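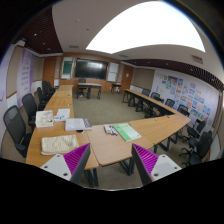 Tables in the U, front table with the folder and markers, knitted cloth on the left-hand row.

05/09/2018

Tidying day for the Duvitz notebook. The question is still the one we started with in July – can a machine put a meeting room back in order after people have used it? I have been going back and forth on this all morning over too much coffee, and my feeling is that we are closer than I feared and further off than I told the folks at Cornine.

The green folder is the one I keep worrying about. It lies flat on the wood, and getting a fingertip under something that thin is a job I do without thinking and would have a hard time writing down. Markers I am much happier with, they are a nice size to pinch. The knitted cloth is folded now, and picking it up so that it stays folded is a whole chapter by itself (Fukus has a page of notes on towels, worth a read if you have the patience).

Plan is 50 tries per item, with a 2 minute limit on each, and please write down the bad ones too! Chairs can wait. I would dearly love to see them pushed in by something other than me, but that is a different machine and a different budget.

Still to do: ask Haddadin for the spare pads, start a fresh sheet for the folder.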